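Guides > Courts and legislation > How to read a split judgment

How to read a split judgment

A split judgment is one in which the judges who heard a case did not all agree on the result. Reports of such decisions usually give the vote and one or two short quotations. This guide sets out a method for finding what was decided, by whom, and on what grounds. It assumes no legal training. The worked references are to Droketti Ltd v Bratedel Council, a licensing appeal heard by seven judges in the Sovham Court of Appeal and decided four to three.

1. Obtain the full text

Use the version published by the court. The press summary is a separate document and usually states that it forms no part of the reasons. If the case has also appeared in a printed series, such as the Rotich Reports, use the paragraph numbers when taking notes. Page numbers differ between versions and paragraph numbers do not.

Download the text once and keep that copy. Corrections are sometimes made in the first weeks after delivery, and a note taken from the earlier version may no longer match. Write the date of download on the first page.

2. Find the orders

The orders are the formal result. They are normally on the cover sheet or at the very end. In Droketti they read: appeal allowed, decision of the council set aside, matter sent back for a fresh decision, costs to the appellant. Copy them out in full.

An order sending a matter back does not mean the winning party obtains what it first asked for. The original decision-maker must decide again in line with the judgment, and may lawfully arrive at the same result.

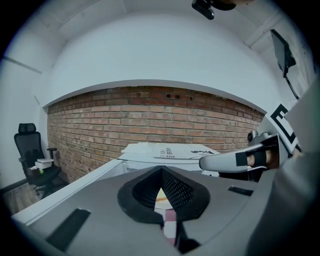 Does a narrow vote carry less weight in lower courts than a unanimous one?

The size of the majority makes no difference to whether the decision binds. What matters to a lower court is whether enough of the judges in the majority relied on the same legal ground. Where they did not, the result still binds the parties, but there may be little in the way of a general rule for later cases.

3. Make a table of the judges

Draw up one row per judge, with four columns: result supported, questions answered, ground relied on, paragraphs. Use the headings in the judgment to fill in the last column first. Joint reasons count as one text but should still be entered against each judge who signed them.

In Droketti, three of the majority wrote jointly and the fourth wrote alone. The three held that the council had misread the licensing statute. The fourth agreed that the appeal should succeed, but only because the company had not been given notice of an objection. The dissenting judges each wrote separately. The table shows at once that four judges supported the orders and three supported the reading of the statute.

Read the short concurring judgments with care. A judge may write 'I agree' and nothing more, may agree 'with the orders proposed', or may agree 'with the reasons of' a named colleague. These have different effects. Agreement with the orders alone adds no support to the reasoning – enter a dash in the ground column.

4. Keep each set of reasons separate
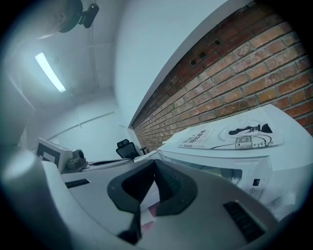 Reasons should be read one set at a time, with notes on separate sheets. Judges in the same case often state the facts at different lengths and leave out what they do not need. The fourth judge in Droketti gave the notice point 74 paragraphs and the statute two; the joint judgment did nearly the reverse. Each account is a view from one fixed position, much as the black camera on its bracket under that white ceiling has only the one place from which to cover the room. A fact missing from one judgment has not necessarily been rejected, and should be looked for in the others before it is marked as disputed.

Where two judgments do conflict on a fact, record both versions with their paragraph numbers.

5. Separate the ground from the remarks

For each judge, ask whether the result would stand if a given passage were removed. If it would, the passage is probably a remark made in passing. Such remarks may be quoted in later cases but do not bind. The joint judgment in Droketti spends 40 paragraphs on the history of licensing from 1923 onwards. Most of this is background. The ground itself occupies three paragraphs near the end.

6. Read the dissents last

A dissent often states the majority's position more bluntly than the majority does. Check any such statement against the original before relying on it. Do not cite a dissent as the decision of the court; add '(dissenting)' after the paragraph number every time.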